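Bendano Rentals: Frequently Asked Questions
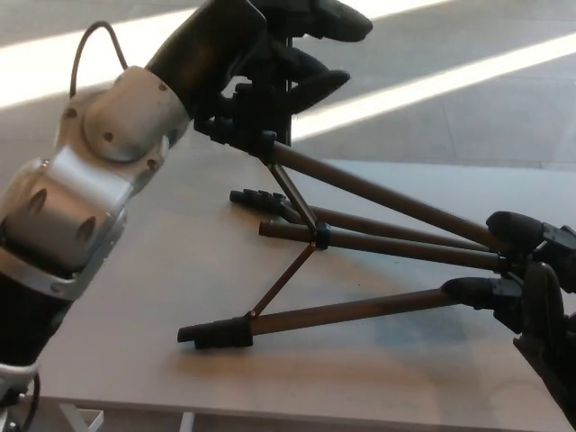
Tripod on a wooden tabletop.

How long can I keep the gear?
Five days is the standard rental. The day you pick up is free if you come after lunch. Return day counts, however early you get up.

Do I have to leave a deposit?
Yes. It's $200 for tripods, lights and stands, and $440 for anything with glass in it. You get it back when the gear comes home in the same number of pieces.

What if something breaks?
Call us before you try glue. Normal wear is on us. Sand, salt water and weddings are on you.

Can I reserve ahead?
Please do. October goes first, when everyone in Rakolville remembers that leaves change color. We hold a booking until noon on pickup day, then it goes to whoever is standing at the counter looking hopeful.

Will you teach me how to use it?
Zuzana Slanina gives a short run-through at pickup if you ask. She will cover legs, locks and how to get the camera back off the plate. She won't cover composition. She has opinions about composition, and the shop closes at six.

Do you deliver?
Inside Rakolville, for $34 each way. We also go out to Maludeck if the road is open. We don't carry gear up stairs past the second floor, and we have heard the one about the elevator being fixed by then.

What is Lobo?
Our late-return box, on the side of the building. Stands and bags only. Lenses have been put through the slot before, and they made a memorable sound.

Can I buy the thing I rented?
Sometimes. Ask at the counter and we'll look up what it's worth, which is usually more than you were hoping.

Last updated February 28, 2024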